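Plilen -- jeu de données sur l'entretien du linge de maison et des vêtements

Contenu

Plilen rassemble des fiches d'entretien rédigées en français : lavage, séchage, repassage, rangement. Chaque fiche correspond à un article (pantalon, drap, housse, torchon) et reprend les consignes de l'étiquette, complétées par les remarques de la personne qui s'en sert. Le texte est libre. Les fautes de frappe ont été laissées telles quelles, sauf dans les champs à valeurs fixes.

Les fiches sont réparties en six fichiers CSV, un par famille d'articles. Encodage UTF-8, séparateur point-virgule, première ligne réservée aux noms de colonnes.

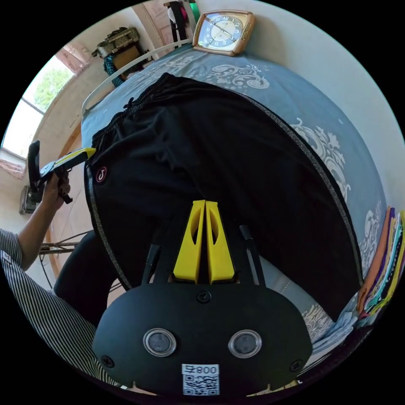

Pantalon noir à cordon, liseré gris réfléchissant. Famille « vêtements ».

Colonnes

id_fiche : identifiant unique, jamais réutilisé après suppression.
famille : vêtements, literie, table, cuisine, bain, divers.
matiere : telle qu'elle figure sur l'étiquette. Vide si l'étiquette a été coupée ou n'est plus lisible.
temp_max : température de lavage en degrés Celsius, nombre entier.
sechage : fil, à plat, machine, inconnu.
repassage : non, doux, moyen, fort.
remarque : texte libre, souvent court.
source : Hondell ou Treltska, selon le lot d'origine.

Le lot Hondell est le plus ancien. Il ne distingue pas le séchage à plat du séchage sur fil, et la valeur « fil » y couvre donc les deux cas. Le lot Treltska fait la différence -- ne pas fusionner les deux colonnes sans en tenir compte. 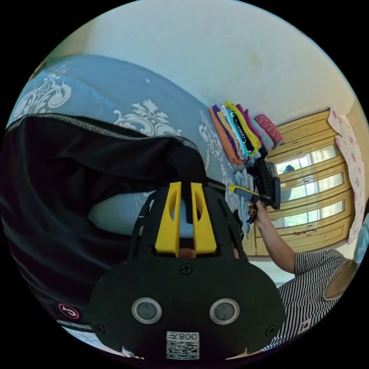
Le champ remarque est le plus utile pour l'analyse de texte, et le moins régulier. On y trouve des conseils (retourner avant lavage, fermer les glissières), des plaintes sur les couleurs qui passent, parfois une simple description de l'article. Les finitions y reviennent souvent : une bordure pailletée argentée sur du tissu noir, comme celle qui passe ici devant le drap bleu à rinceaux blancs, est notée dans remarque et non dans matiere. Même règle pour les écussons, les broderies et les cordons.

Nettoyage

Les doublons exacts ont été retirés. Les quasi-doublons sont restés : deux personnes peuvent décrire le même modèle de drap avec des mots différents. Les températures saisies en toutes lettres ont été converties en chiffres. Le script s'appelle nettoie.py et tourne en environ 2 minutes sur un portable ordinaire.

Les noms de personnes et les adresses cités dans les remarques ont été remplacés par [NOM] et [ADR]. La relecture a été faite par Gaurav Jaiswal en mai. S'il reste quelque chose, ouvrir un ticket avec l'id_fiche, sans recopier le passage.
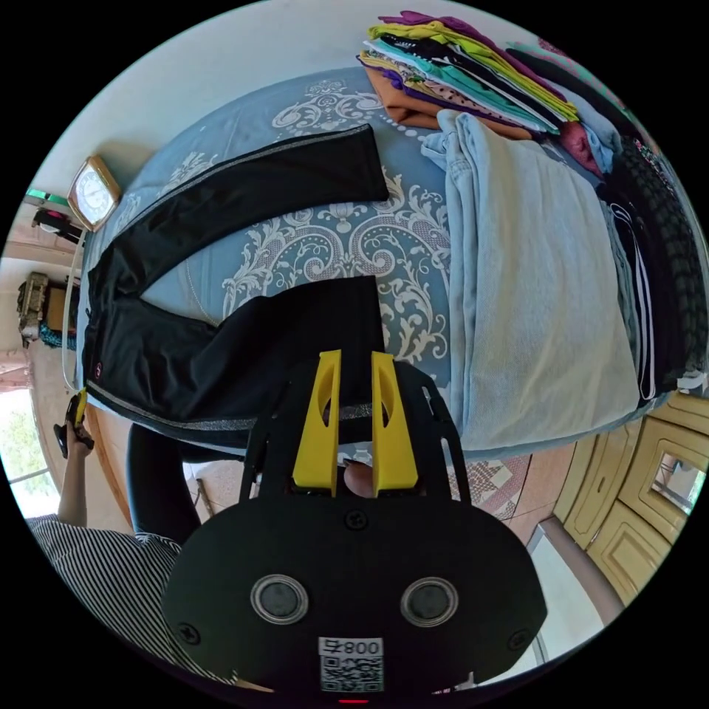

Que faire des fiches où temp_max est vide ?
Les garder pour l'analyse des remarques et les exclure de tout calcul sur les températures. Un champ vide signifie que la consigne est inconnue, pas que l'article se lave à froid.

Limites

La famille « vêtements » est surreprésentée, la famille « bain » très peu fournie. Les consignes de nettoyage à sec n'ont pas de colonne propre et se retrouvent dans remarque. Les symboles d'étiquette n'ont pas été codés.

Licence et citation

Réutilisation libre avec mention de la source : « Plilen, Sachdeva ». Les corrections passent par une demande de fusion sur la branche dev.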